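Notes for Sunday talk, Cecilia Mensah

Slide 1. Good morning. I will speak about small company bonds, and why the price you see is often old. Brelix has 157 bonds on its list. On a normal day, most of them do not trade. 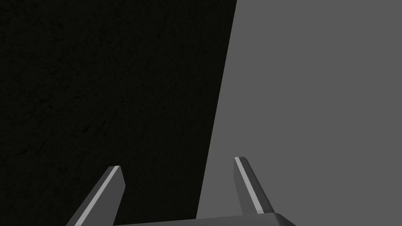

Slide 2. Take the Tovell bond. Face value is 1000, last trade in February. The screen still shows that price. Ask the room: who would sell at it? (Wait for hands.)

Slide 3. Estíbaliz Herrero will explain the spread, around 50 basis points at Drorncombe. Do not repeat her numbers.

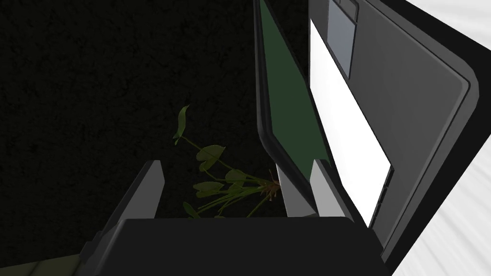
Small plant with heart-shaped and oval leaves, dark background.

Slide 4. Fikre: say slowly that the yield is before tax. Then questions.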